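Can a machine tidy the charger drawer yet?

November 12, 2023

Readers of this newsletter like to ask when a robot will fold the laundry. My own question is smaller. In our house there is a drawer with chargers, adapters, dead phones and cables for things we sold years ago, and I would like a machine to sort it. Two groups I follow, Tumel and the workshop in Brurside, have both chosen this kind of work for their autumn tests, so I spent some days reading what they publish and asking questions.

The short answer is no. The longer answer is a bit more hopeful than it was last winter.

A flat device on a smooth table is a hard thing to pick up. It has almost no height, and a gripper that comes from above has nothing to close on. A person does it without a thought: the thumb goes to one edge, the fingers to the other, and the thing is up. This is why so much effort goes now into recording how hands do it, and into hand-held grippers which a person guides through the same job. The square printed markers let the cameras follow each movement in space. 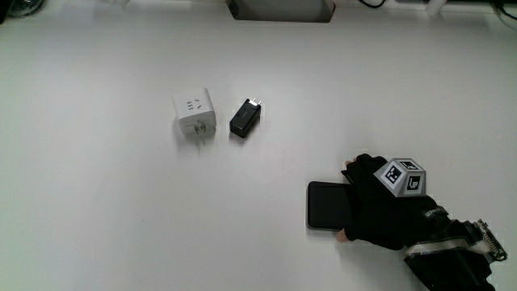
Glove first, gripper second, with a charger and a white plug adapter on the table both times. 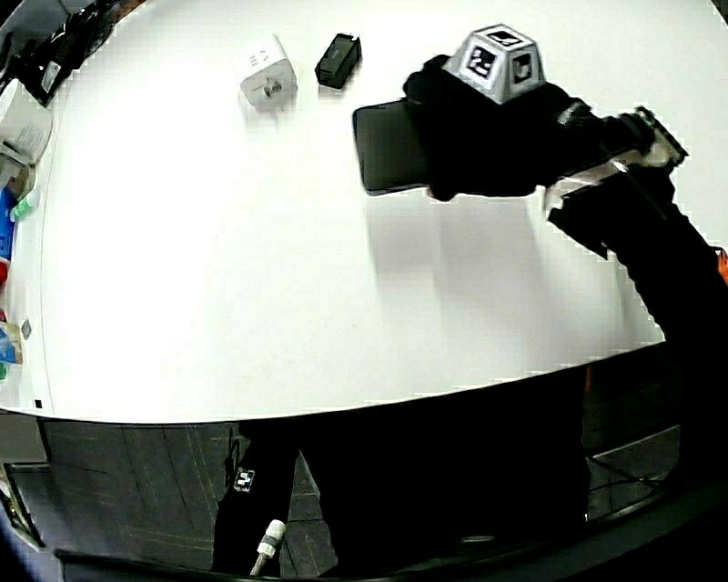
Text: the Chores Desk, Dantas Newsletter

The numbers give an idea of the patience needed. Brurside told me they want 3000 recorded pick-ups before they train anything, and they have 379 that they consider clean. A recording is thrown out if the markers are hidden for too long, and hands hide things all the time.

Tumel is further along, but with an easier task. Their arm moves one object at a time from the table to a box, and in a trial of 500 attempts it succeeded in 87 percent. That sounds good until you think of your own kitchen. If you dropped every eighth plate, you would be asked to stop washing up. Also, their objects were placed well apart from each other. In my drawer they are tied together by their own cables, and for this case Tumel does not give a number at all.

Small chargers bring one more difficulty. The prongs stick out, so the same brick lies differently each time, and shiny black plastic reflects the lamp and confuses the camera. A colleague at Tisto, where they sort returned electronics for repair, wrote to me that the sorting table there is still staffed only by people. They would buy a machine tomorrow if it could keep up with the slowest of them.

Tumel plans to repeat the trial in December with the objects touching each other. I have asked for the results, including the failed attempts, and will print them when they arrive. Until then I am doing the drawer by hand, one cable per evening.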